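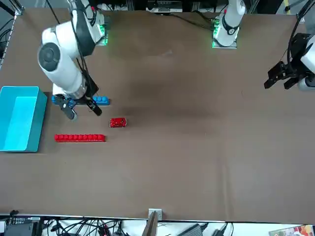
Página atualizada pela última vez em março

Pesquisar neste manual Ir
Início Capítulos Glossário Exercícios Contactos

Capítulo 6
A luz de uma sala, ou por que razão o candeeiro do teto tem tanta culpa

Ao entrar numa casa acabada de remodelar, o visitante educado elogia o chão. Depois elogia o sofá, se houver sofá, e a cor das paredes, se alguém lhe perguntar por ela. Só à noite, quando se acende o interruptor e toda a gente fica com cara de quem espera uma radiografia, é que se percebe que a luz foi decidida na última semana da obra, de pé, numa loja, com o carro mal estacionado.

Este capítulo trata da iluminação artificial em salas de estar e de jantar. Os quartos ficam para o capítulo 7 e as casas de banho para o 8, onde o assunto ganha a companhia da água e perde alguma graça.

6.1 O caso da família Doherty

Brendan Doherty comprou em Clamthorpe uma casa de pé-direito baixo e gastou no pavimento quase tudo o que tinha. Sobrou-lhe um ponto de luz no centro do teto, herdado dos donos anteriores, e a convicção de que um ponto chegava, desde que fosse forte. Instalou um plafon que a etiqueta descrevia como «luz diurna». A etiqueta não especificava de que dia, e ele veio a concluir que era um dia de exame.

A sala ficou clara. Ficou também plana, com sombras debaixo dos olhos de quem se sentava ao meio e um reflexo na televisão que acompanhou a família durante um inverno inteiro. Effie Dalgleish, a projetista a quem pediram ajuda, não mexeu na potência do plafon. Mandou desligá-lo e perguntou onde é que as pessoas se sentavam. A pergunta apanhou o casal desprevenido, pois tinham-lhe preparado uma lista de acabamentos.

Voltaremos à planta dos Doherty ao longo do capítulo. Convém que o leitor a tenha à mão, bem como um lápis macio e uma certa disposição para apagar.

6.2 Três camadas

Na prática corrente distinguem-se três camadas de luz. A luz geral permite atravessar a sala sem bater na mesa de apoio. A luz de tarefa serve para ler, coser ou descobrir onde caiu o parafuso. A luz de destaque serve para que se repare num quadro, numa estante ou naquela parede de pedra que custou o que custou.

As camadas devem poder acender-se em separado. Parece óbvio no papel, mas muitas salas têm as três ligadas ao mesmo interruptor, de modo que quem quer ler uma página tem de iluminar também a pedra. Preveem-se, no mínimo, 2 circuitos numa sala pequena, e as posições dos interruptores marcam-se na planta antes de fechar as paredes. Depois de fechadas também se podem marcar, mas o eletricista olha para nós de outra maneira.

6.3 Alguns valores de trabalho

Nos exercícios deste manual usaremos 200 lux para a luz geral de uma sala de estar. É um valor para fazer contas, e quem gosta de jantar na penumbra pode continuar a fazê-lo sem infringir nada.

Para os candeeiros suspensos sobre a mesa de jantar, tomaremos 65 centímetros entre o tampo e a borda inferior do abajur. Mais acima, a lâmpada encandeia quem está sentado. Mais abaixo, os convivas passam a refeição a inclinar-se para um lado e para o outro, como quem fala com alguém atrás de uma coluna. Meça-se sempre com a mesa definitiva no lugar. Keir Cairns, cujo apartamento serve de base ao exercício 6.4, mediu com uma mesa de campismo e ainda hoje não gosta que lhe falem nisso.

Quanto à cor da luz, o erro mais frequente é a mistura involuntária: uma lâmpada quente no candeeiro de pé, uma fria no teto e uma terceira, de proveniência desconhecida, no corredor. Escolha-se uma temperatura de cor por divisão e anote-se o valor na tampa do quadro elétrico, pelo lado de dentro. Daqui a uns anos alguém vai precisar dele, e a caixa da lâmpada já terá ido para o lixo.

6.4 Antes de começar os exercícios

Sente-se na sua própria sala ao anoitecer, com as luzes todas apagadas, e acenda-as uma a uma. Registe o que cada uma ilumina e o que cada uma estraga. Repita o registo sentado noutro lugar, de preferência naquele que costuma ficar para as visitas. Traga as notas para a secção 6.5, onde começaremos pelo candeeiro do teto dos Doherty, que continua lá, desligado.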